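### 4.2 What the floor evidence can and cannot show

The claim that people walk more slowly on patterned floors has been repeated so often that few authors now bother to cite a source for it. When we followed the references back, most of them led to Boletti, a flooring supplier whose trade booklet offers the finding without a method, a sample size or a description of the floors. Later papers cite one another. We found no independent study behind the chain, and we do not think the claim should be treated as settled because it has been printed many times.

The Plollham trial is a better piece of work and deserves a fairer hearing. It compared plank-effect floors with plain ones in a shopping arcade and timed 300 visitors over a marked stretch. Those on the plank-effect floor took longer. The authors put this down to the grain, which they say "holds the eye". We are not convinced. The plank-effect stretch lay beside the café and the plain one led to the car park. People who have finished their shopping and are heading for the car walk quickly on any surface, and nothing in the design allows the two causes to be told apart. Kasprzak raised this in his reply, and the authors' answer, that visitors were "broadly similar" in both places, does not deal with it.

There is also the matter of direction. If grain affects pace, it ought to matter whether the boards run along the route or across it. Plollham did not record which way they ran. Orkgate did, and reported a difference between the two layouts, but only after removing 20 walkers described as "distracted". The paper does not say who decided this, or whether they knew which floor each person had crossed. Put those walkers back, as we did using the authors' own tables, and the difference shrinks to something we would not care to defend.

A third difficulty is that "patterned" covers too much. Under that one heading we found carpet tiles, terrazzo, real timber and printed wood-look planks. These differ in shine, in sound underfoot and in how slippery they feel, and any of those might change how a person walks. The word "floor" in these papers usually means little more than a wood-look surface and whatever stands next to it.
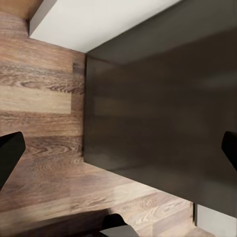 **Figure 3.** Wood-look plank floor beside a dark, glossy panel. Computer-rendered view from above.

The Nkosi survey tried to get round the problem by asking people which floors they found "restful". Answers of that kind are worth having, but they are answers about taste. A person may like a floor and still hurry over it. The survey was also carried out in November, in an unheated hall, and we wonder how far replies about "warm" surfaces had to do with appearance at all.

We do not say that pattern has no effect. It may have a small one, in some places, for some walkers. Our complaint is that only 3 of the studies we read set out in advance what they expected to find, and none of those reported the strong result that the trade literature takes for granted. Until someone lays two floors in the same corridor, swaps them over halfway through and publishes every timing, we would advise against choosing a surface on the strength of its supposed calming powers. Section 4.3 turns to lighting, where the measurements are better but the conclusions drawn from them are often just as bold.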